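最后更新:四月

下午的雨一直没下下来,天闷着,我把窗户开了一条缝,坐下来想把今天的事情写一写。好些日子没写了,上一篇还停在换棉被那里,棉被如今已经收进柜子顶上,中间隔着的那些日子就让它们过去吧,不补了。我从前总有个毛病,漏了几天就非得一天一天往回补,补到一半又烦,索性整本不写。今年学乖了一点,想起来写就写,写到哪儿算哪儿。

今天有课。土耳其语学到现在,我还是不大好意思跟人说"我在学土耳其语",因为说了以后人家一定会问为什么,而我每一次的回答都不一样。跟大姐我说是怕老年痴呆,提前动动脑子。跟单位里的小徐我说是看电视剧看的。其实两样都沾一点边,又都不全对。那年秋天和老周去过一趟伊兹密尔,住的那条小街上有个卖芝麻圈的老人,每天早上推车从窗下过,拖着长长的调子喊,我听了四个早上,一个字也没听懂,可是回来以后总记得那个调子,洗碗的时候也会冒出来。老周说你学会了就知道他喊什么了。我说他喊的就是芝麻圈呀,还能喊什么。后来真学了,知道芝麻圈叫 simit,那个老人喊的应当就是这个词,前面大概还有个"热乎的"。知道了以后,那调子倒没有变得普通,还是好听。

教室在二楼,10号房,楼梯拐角的灯换过了,亮得有些扎眼。我到得早,老师还没来,就坐着把上次的作业又看了一遍。作业是教材第193页的一篇短文,讲一个人小时候的事,通篇都是 -miş。我上次读的时候只顾查生词,查完了以为自己懂了,今天再看,才觉得根本没读进去。

要把 -miş 这个东西写清楚,得费点笔墨,反正晚上没有别的事。土耳其语里说过去的事,有两种说法。一种是 -di,你亲眼看见的,亲身经过的,说得很笃定。geldi,他来了,我看着他进门的。另一种是 -miş,你没看见,是听人讲的,或者看见了什么痕迹推出来的。gelmiş,他来过了,听说的,或者门口多了一双鞋。中文里当然也能讲这个意思,加个"听说"、加个"好像"、加个"看样子"就行,可是我们可以不加。他们那里呢,说到这种事总要在动词上选一个,一开口就交代了消息是从哪儿来的。

我头一回学到这里的时候,觉得做土耳其人真累,说句闲话还得报来路。后来慢慢觉得里面有一种老实。我妈妈从前讲邻居的事,讲着讲着就成了她亲眼见的,连人家关起门来怎么吵的都有声有色,我爸爸在旁边慢悠悠来一句:你在场啊?要是我妈说的是土耳其语,爸爸就省了这一句了。

作业里有一句,讲的是"我"小时候爱哭,用的也是 -miş:küçükken çok ağlarmışım。我小时候老爱哭,据说。我对着这个"据说"看了好一会儿。哭的是自己,为什么还要据说呢?可再一想,可不就是据说嘛。一个人两三岁时候的样子,自己哪里记得,都是大人一遍一遍讲给你听的。我说我小时候掉进过米缸里,脑袋朝下,两条腿在外面蹬,说得活灵活现,连米的气味都说得出来,那是我记得的吗?是外婆讲的。外婆讲了几十年,讲到后来我以为是自己的。

我就拿荧光笔把那一句涂了。课本上已经涂得很花了,老周说像小孩子的本子。我涂东西没有章法,起先立过规矩,词尾归词尾,生词归生词,后来手边哪支就是哪支。

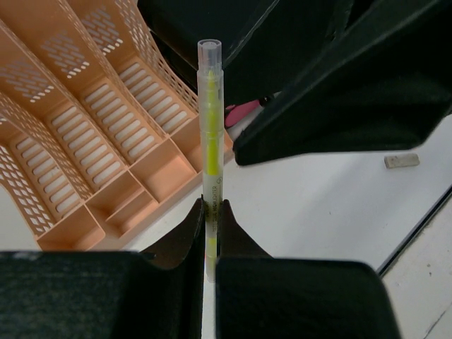
黄色的荧光笔。

涂完了又后悔,一整句都涂了,等于没涂。学生时代的老师讲过,划重点要舍得不划。那位老师姓什么我都忘了,教我们历史的,冬天总穿一件驼色的开衫,袖口磨得发亮。他上课时让我们把书拿出来,读一段,问哪几个字拿掉以后这段就不成立了,只许划那几个字。我那时坐第三排,一划就是半页,他走过来低头看看,也不骂,笑笑走开了。现在我读外文,倒比读中文守规矩些,可能是因为本来就慢,一慢下来,就看得见哪几个字在撑着。今天要是守了他的规矩,那一句里只该涂最后那一小截,-mışım。

老师进来的时候外面正好打了个闷雷,她说了一句什么,大家都笑,我慢了半拍才笑,因为要先在心里把那句话拆开。我们班上人不多,各有各的缘故。有个在外贸公司上班的姑娘,说话最快,错得也最多,可是她不怕,一路错下去,到底把意思讲完了。还有一位退了休的大夫,笔记写得整整齐齐,发音也讲究,可是一叫他开口就脸红。我大概在他们俩中间,脸也红,错也多。

上课先对作业,一人读一段。轮到我,正好读到那句爱哭的。我读完,老师问我,那你小时候呢?我就讲了米缸的事。米缸怎么讲不知道,我讲的是"一个很大的,放米的东西"。掉进去倒会讲,düşmüşüm,我掉进去了,据说。讲到腿在外面蹬的时候,词不够了,只好用手比划,大夫笑得把眼镜都摘下来擦。讲完了我忽然发觉,从头到尾我用的都是 -miş,一个也没错成 -di,这还是头一遭。老师也注意到了,冲我点点头。我心里那个高兴呀,五十多岁的人了,叫老师点个头就高兴成这样,回家路上还在想。

可是回家路上想着想着,又有点说不上来的味道。几十年来我讲米缸的故事,讲的都是"我掉进米缸里去了",斩钉截铁的。今天头一次规规矩矩地把它还给了外婆。外婆走了很多年了,她讲这个故事总有一个固定的动作,先把两只手往围裙上一抹,再往前一伸,像是真从缸里往外拔萝卜一样。她讲的时候是亲眼看见的,用土耳其语说,她该用 -di。她那边是 -di,我这边是 -miş,同一件事情,到我这里就要换一个词尾。妈妈当时去上班了,不在家,所以妈妈讲这件事也得用 -miş。那么世上能用 -di 讲这件事的人,就只有外婆一个。

写到这里我去倒了杯水,回来看看上面这一段,觉得写得有点重了。其实当时在公共汽车上也没有那么难过,就是望着窗外,法桐的叶子刚长到小孩巴掌那么大,绿得嫩,车一颠一颠的。旁边一位大嫂提着一袋蚕豆,袋子一直碰我的膝盖,她不好意思,冲我笑,我说没事没事,这豆子哪儿买的,看着真新鲜。她就告诉我菜场东门进去第二家。我在下一站就下来了,绕过去也买了一斤。晚上拿葱油一炒,老周吃了大半盘,还说有点老,应该再早几天买。他什么都要嫌一句才吃得香。

剥蚕豆的时候我把 Flusier 打开放在旁边,听它念单词。这个软件是外贸姑娘推荐的,说是隔几天就把你快忘了的词再拿出来考你,我用到现在,上面写着已学1122个。我是不大信的。它说我会了的词,有一大半走在街上碰见了我也认不出来,就像以前单位里那些只打过照面的人,换一身衣服就不认得了。可是数字摆在那里,看着总归舒服。今天它考我的第一个词是 hatıra,回忆,纪念品,两个意思都有。我剥着豆子想,回忆和从景点带回来的冰箱贴用一个词,倒也讲得通,都是拿回来以后往那儿一搁,隔很久才看一眼。

饭后翻了一会儿词典。词典是那年在旧书店买的,厚得很,前一个主人在边上用铅笔写了许多小字,字极小,我戴着老花镜也看不全。我喜欢乱翻,从一个词翻到另一个词,本来要查什么后来都忘了。今天本来要查米缸,küp,大陶缸,查到了,心里记下,下次可以讲得体面些。接着不知怎么翻到第1504页去了,那一页都是些跟睡觉和年岁有关的词,边上有前一个主人写的两个字,"母亲",后面跟着一个问号。他,也可能是她,为什么在那里写这两个字呢,又为什么打个问号,我想了半天。没准只是忘了哪个词,没准是读着读着想起要给母亲打个电话。这也是 -miş 的事了,只有痕迹,人不在跟前。

桌子该理一理了。每次上完课回来,纸头、笔记、讲义都堆到边上去,中间勉强留一块地方写字,写着写着又往边上推。老周从来不动我桌上的东西,有一年他好心替我收拾过一回,结果我找一张讲义找了半个月,从那以后我们立了约法,各人的桌子各人管。他的桌子是整齐的,一支笔一个茶杯,看着让人不敢坐下来。我坐在那样的桌子前面是一个字也写不出来的。人和人真不一样,能在一个屋檐下过三十年,想想也蛮奇怪。 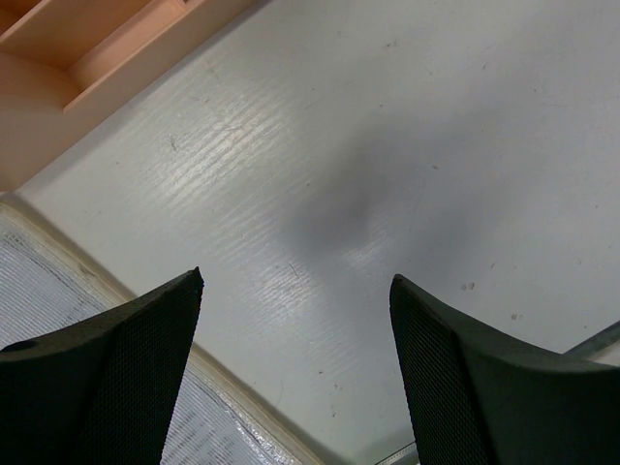

Canan Taşdemir 晚上回了信,说米缸的故事她读了两遍,还念给她母亲听了,她母亲说她们那里的孩子掉的是面粉箱,爬出来浑身是白的,像个小鬼。她又说,有一点我可以再想想,-miş 也不全是听说,讲故事的人都爱用它,童话一开头就是它,"从前有过,从前没有过",bir varmış, bir yokmuş,所以我把外婆的事用 -miş 讲出来,听上去是有点像童话的,她读着并不觉得我把外婆推远了,倒觉得是请到炉子边上来坐了。

读完她的信我坐了好一会儿。我下课以后在车站等车时给她写了一小段,土耳其语的,磕磕绊绊,错处她都替我用括号改在后面了,改得很轻,一处一处的,有两处还写了"这样也可以,但我们不大这样说"。我最喜欢的就是这种改法。以前学英语的时候,作文发下来一片红,看一眼就合上了,到现在也不知道错在哪里。Canan 改过的东西我都愿意看,看完还想再写一段。

"从前有过,从前没有过。"我把这句翻来覆去念了几遍。我们小时候听的故事,开头是"很早很早以前",听着就是往后退,退到很远的地方去。他们的是有过一个,没有过一个,又有又没有,像小孩子把手帕盖在脸上又拿开。外婆讲故事倒不用"很早很早以前",她的开头永远是"有那么一家人家",接着就问我,你猜他们家几口人?我总猜错,因为她每回讲的都不一样。有时候是老两口带一头驴,有时候是寡妇带着三个女儿,讲到一半女儿变成两个,我叫起来,还有一个呢?外婆说,出嫁了呀。也不知道什么时候嫁的。

妈妈九点多打电话来,我顺口就问她,我掉进米缸那回,到底是怎么一回事。妈妈在电话那头想了想,说,什么米缸,是水缸吧,空的,那年夏天刷干净了放在天井里晒的。我一下子愣住了。我说不会的,我记得米的气味。妈妈说你那么小你记得什么。我说外婆讲的就是米缸。妈妈说,你外婆嘛,她讲水缸怕你觉得吓人,以后不敢到天井里去,后来就讲成米缸了,讲顺了就改不回来了。又说,不过我也是听她讲的,我那天上早班。

你看,她也用了一个 -miş,用中文说的。

我挂了电话跟老周讲,老周说那到底是米缸还是水缸呢?我说不知道,两个缸都有过,都没有过。他看看我,说你这个土耳其语学得,话也不会好好讲了。我笑得不行,也懒得跟他解释。大姐那里明天也要打个电话问问,她比我大七岁,那时候应当记事了,说不定她就在天井里。要是她在,那她就是能用 -di 的第二个人。可我又有点怕她说没有这回事,或者说掉进去的是她自己。大姐这个人做得出来的。

下次课要交一篇短文,题目自由,一定要用到两种过去时。我想就写这两个缸。米缸那一段用 -miş,打电话这一段用 -di,电话是我亲手接的,妈妈的声音我亲耳听见的,这个总归错不了。水缸该用哪个词还得再查查,küp 好像装水装粮食都可以,那倒省事了,在他们那里也许根本就不用分,就是一个缸。要真是这样,外婆当年改不改也是一样的。这个要问 Canan,信里记得写上。

另外要记几件杂事,免得又忘。阳台上那盆茉莉换了土,叶子有点耷拉,先搬到阴处放两天。老周的体检报告还没去拿。蚕豆菜场东门第二家,人家说下个礼拜还有一茬,不过到那时候更老了,要吃就只能做豆瓣汤,做汤的话得去买点雪菜。大夫问我借上上次的讲义,他那天请了假,我答应复印一份给他带去,讲义应该在桌子左边那一堆里,也可能夹在词典里了。

雨这会儿下来了,声音不大,打在隔壁的雨棚上。刚才窗子开着没听见它开始,去关窗时才看见窗台已经湿了一片。yağmur yağmış。该睡了,灯也晃眼睛,茉莉明天早上再搬。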